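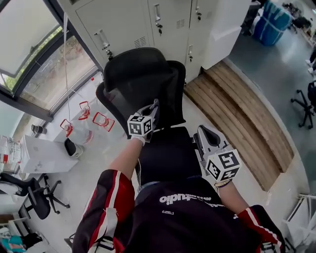 Kristaps Lill replied:
I'd hold off on calling it a comeback record. Three of the ten songs were already on the tour-only EP, and the single is the same take with a new vocal on the second verse. I like Pravus a lot, I've seen them more than any other band, but it's a half-new album.

flatwound_fred wrote:
Which three? I only have the EP as a rip somebody sent me and the track names are wrong on it.

Kristaps Lill wrote:
"Makhubela," "Cold Storage" and "Left at the Grange." Makhubela is the one with the long organ ending. On the EP it fades. On the album it stops dead.

tapehiss88 wrote:
The stop is better. I never liked the fade.

dorisplaysbass wrote:
Disagree with the half-new thing. Cold Storage has different drums. Put them side by side and the hi-hat pattern in the chorus isn't the same. The bass is new too, it's played with a pick now and it sits a lot higher. If you replace the drums and the bass and the vocal, I'm going to call that a new recording.

Kristaps Lill wrote:
The vocal on Cold Storage is the old one. Listen to the breath before "seven miles." Same breath.

dorisplaysbass wrote:
OK, I'll give you the breath.

nine_volt_nan wrote:
Can we talk about the vinyl? I preordered the Flirkwood edition and the shop says the pressing is 700 copies. The band's mailing list said 600. I don't care which one it is but I paid the "limited" price and I'd like to know what I paid for.

Cristóbal Toledo wrote:
It's 700 total. 600 went to shops and the label store, the rest are for the merch table. That was in the second mailing list email, not the first one. The first one only mentioned the shop copies.

nine_volt_nan wrote:
Thanks. I must have deleted the second one.

flatwound_fred wrote:
Has anyone received theirs? Mine still says label created.

nine_volt_nan wrote:
Same here. Label created since last week.

marlowe_b wrote:
Got mine Tuesday. Sleeve is a plain single sleeve, matte, lyrics on the inner. Side A is quiet. Side B has a tick through the first minute of "Left at the Grange" that didn't go away after a clean. I wrote to Flirkwood and they asked for a sound clip, so I sent one. Waiting to hear back.

tapehiss88 wrote:
Was it flat?

marlowe_b wrote:
Slight dish. Plays fine.

gatefold_gus wrote:
Going back to the first post. I don't agree that this is their best since the debut, but I don't agree with Kristaps either. Lots of bands put tour songs on the next album. The EP was sold at shows on one run and that was it. Most people who buy this will never have heard those songs. For them it's ten new songs.

Kristaps Lill wrote:
Sure. But the people in this thread have heard them, and the press release says "ten brand new songs." If it said seven new and three redone I'd have nothing to complain about.

gatefold_gus wrote:
That's the label's press release. I wouldn't hang it on the band.

Kristaps Lill wrote:
They reposted it.

ottoman_empire_fan wrote:
What does everyone think of the production? I'm on my fourth listen and I keep turning it down. The guitars are very loud in the middle and her voice gets buried when both of them are playing. On the last album you could hear every word.

dorisplaysbass wrote:
I noticed it on track two and track six. The rest is OK for me. Track six on headphones is hard work.

Cristóbal Toledo wrote:
The vinyl master is a bit more open. I have both. Voice is clearer on the record, less squashed, and the quiet part in the middle of Makhubela is really quiet. On streaming that part is nearly as loud as the chorus.

ottoman_empire_fan wrote:
That's good to know. I don't have a turntable though. Is there a download with the record?

Cristóbal Toledo wrote:
There's a code on a card in the sleeve. I used it, and it's the streaming master, so it won't help you.

tapehiss88 wrote:
I like it loud. They're a loud band. The last album sounded polite to me and live they have never sounded polite.

quietcar wrote:
Is anybody going to the Itmont show? I have never been to that room and I'm trying to decide between the floor and the balcony. It holds 3,000 according to the ticket page. The last time I saw Pravus it was in a bar with a pool table, so this is a big jump.

marlowe_b wrote:
I've been to Itmont a few times. Balcony if you care about sound, front two rows of it. Under the balcony is bad, all you get is bass. If you go on the floor, stand level with the sound desk or in front of it.

flatwound_fred wrote:
Floor. It's a rock show. Sit down at home.

quietcar wrote:
I have a bad knee, so I may be sitting down at Itmont as well.

flatwound_fred wrote:
Fair enough. Balcony then.

marlowe_b wrote:
Row A has a rail at eye height for anyone short. Row B is raised and you see over it. I'd take row B.

quietcar wrote:
Booked row B, left side. Thank you.

gatefold_gus wrote:
I think the room is too big for them. They moved up one size last September and it was two-thirds full where I was. I'd hate to see them play to a curtain.

dorisplaysbass wrote:
They had no single then. This one has been on the radio here every morning for a month. I think they'll fill it, or get close.

Kristaps Lill wrote:
I hope you're right. The balcony was still mostly open when I looked, and they have 2 support acts on the bill, which makes for a long night. First band on at 6:30, on a weeknight. A lot of people will still be at work.

nine_volt_nan wrote:
Who are the supports?

Kristaps Lill wrote:
One is a duo from the same label, drums and baritone guitar. The other is still listed as "special guest."

tapehiss88 wrote:
Special guest usually means they haven't found anyone yet.

Cristóbal Toledo wrote:
Set list from the warm-up show, for people who want it. Stop reading here if you don't.

They opened with the single. Then two old ones, then Cold Storage, then most of side A in order. Left at the Grange was in the encore, slower than on the album, just her and the organ for the first verse. They didn't play Makhubela. Nothing at all from the second album, which I thought was strange — it's the one most people around me were shouting for.

dorisplaysbass wrote:
Nothing from the second album? Not even the opener?

Cristóbal Toledo wrote:
Not even that. The old songs were all from the debut.

gatefold_gus wrote:
The second album was with the other drummer. I wonder if they just haven't worked those songs up with the new one.

Kristaps Lill wrote:
He played them all through the last tour. I have recordings of five shows and there are songs from it in every one.

gatefold_gus wrote:
Then I have no idea.

ottoman_empire_fan wrote:
No Makhubela is a shame. It's the best thing on the record, even as loud as it is.

Kristaps Lill wrote:
On that we agree. The EP version is still the one to hear.

tapehiss88 wrote:
It fades, Kristaps.

marlowe_b wrote:
Update on the tick. Flirkwood wrote back and they're sending a replacement once the shop copies have all gone out. They don't want the first one returned. If yours does it too, send them a clip and give your order number in the subject line, they were quick once I did that.

flatwound_fred wrote:
Mine finally moved. Out for delivery tomorrow. Will report on side B.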